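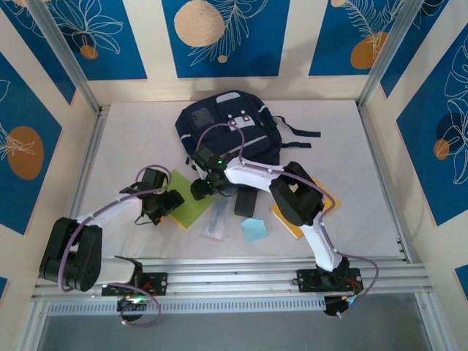
How many demos do you need before a two-arm policy is worth training?
For one task in one fixed spot, we start at 52 good ones and only record more if the eval is bad.

hamari_owl
52 seems low?? we did 600 at Garkia for a packing task and it still fumbled the pocket. Leader arms, two operators, whole of November gone.

Yeison Cárdenas
600 from two people who do it differently is your problem. One operator, same order every time -- notepad first, then the small stuff. Bin the ones where you hesitate.

hamari_owl
Disagree. bin the hesitations and it never learns to recover. Ours would miss the zip and just sit there

Yeison Cárdenas
Recoveries yes, dithering no. Not the same thing

S_Ginting
Has anyone tried moving the arms by hand instead? Did it on one arm with the Ferrand kit, felt much smoother than remote

pell17
with two arms you run out of hands. also your sleeve ends up in every camera view. Remote every time

S_Ginting
fair, hadn't thought of the sleeve. Still think you feel contact better tho, soft bags are horrible over remote

hamari_owl
agree on bags. fabric folds under the fingers and you cant tell from the screen. We dropped to 4 items per episode and it got teh success rate up a bit

Yeison Cárdenas
What gripper force? Flilach default is way too high for cloth

hamari_owl
default lol. will turn it down tonight and report back

Syafiqah here (S_Ginting, other account) -- post the numbers for both please, 17 runs each would do me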